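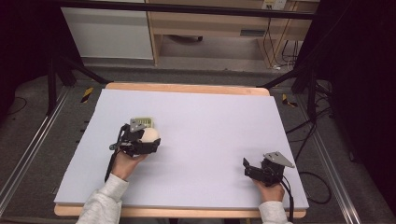 A pale foam board on a wooden tabletop, with a round cream-colored ball held over on the left.

I have come to believe that the best thing a person can do for a table is to put a board on it. I mean a plain sheet of foam board, the kind you can carry under one arm, laid down wherever you plan to spend the next couple of hours fiddling with small things. I have been doing this for years now, and I would like to make the case for it, though I know it is a humble subject and that my friend Petronella Buthelezi will tease me for giving it a whole page.

Small things are hard on us. A ball rolls, a little piece with holes in it skates off under your sleeve, and before long you are on your knees on the carpet with a flashlight in your teeth. A bare table does very little to help. Wood has grain and knots and shine, and it is lovely to look at over breakfast, but it makes a busy background for anything smaller than a plum. Put down something flat and pale with no shine to it and your eyes get a rest. I favor a color just shy of white, with a bit of lavender in it if you can find that. Pure white glares at me by four in the afternoon.

Petronella is a tray person. She likes a rim, and she says that a surface without one is only a slower way of dropping things on the floor. I see her point, and if I were sorting beads I might even come over to her side. But a rim gets in the way of your wrists! You end up reaching over it with your elbows lifted, like someone eating soup in a tight coat, and after half an hour your shoulders let you know. A flat board lets you come in low from the front, both hands resting where they want to rest.

Then there is the matter of covering the table completely, which Jabari Mwaipopo does and I do not. He trims his boards to the inch. I like a strip of wood showing along the front and the back -- it tells me where the job stops and the furniture begins, and it gives me somewhere to set my tea. If the board ends up a little crooked, I leave it crooked. I once spent most of a July evening straightening one and never got to the work at all.

My oldest board has dents in it from more projects than I can name, and a corner that the cat has been at. I paid two dollars for it. I keep it behind the bookcase, and when I slide it out and lay it down I feel my mind settle, much as it does when somebody shakes out a clean tablecloth. Petronella has asked to borrow it next month, for a puzzle of 1000 pieces that won't fit on her tray.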